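In Defense of the Half-Empty Room

When I moved to Stelutcombe, my apartment had only 14 things in it, if I count the chairs. My neighbors were worried for me. One of them offered me a cabinet the same evening.

I grew up in Gokmont, where a good home is a full home. Every shelf had to show that the family was doing well. I respect this, but I remember also how much time my mother spent moving objects in order to clean under them.

Last January the furniture store Daden sent me a catalog of 197 pages. I read it with pleasure until I noticed that I wanted things I had not missed the day before. I think this is a small kind of theft.
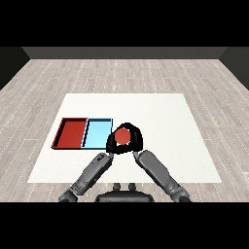 People tell me that an empty floor is cold. For me it is a place where a child can lie down with a puzzle, or where three friends can sleep after a late dinner. A cabinet has already decided what will happen in its corner.

I do not say everybody must live like this. I only ask that we wait some 23 days before we fill a space. After that, if you still want the cabinet, buy it and enjoy it.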